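Devell Institute of Hospitality
Table Service I: Course Handout
Unit 4. Tableware: Materials and Stacking
Revised 7 April 2019

4.1 Paper and ceramic bowls

Students are expected to tell disposable from reusable ware before clearing begins. A pressed paper bowl is recognized by the pleats in its outer wall. Many have a printed interior, and the print may show faintly through the side.
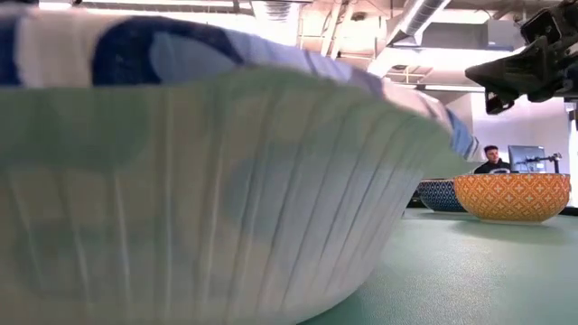
Ceramic bowls are sorted by size first and by pattern second. Paper bowls are never placed between ceramic ones. The practical test counts for 30 of the 100 points in this unit.

4.2 Plates and stacks

Plates are laid flat on the mat, apart from one another, and checked for chips at the rim. Bowls are stacked upright at the back of the table, leaving the front clear for plates. Mixed colors are acceptable in a stack if the bowls sit level. 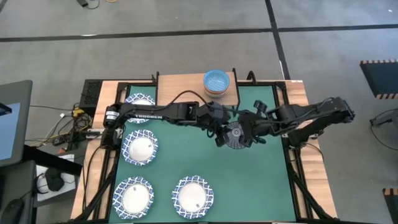 4.3 Reading for the next session

Fanthorpe, Service Manual, page 85. Bring the completed stacking sheet. Late sheets lose 10 points.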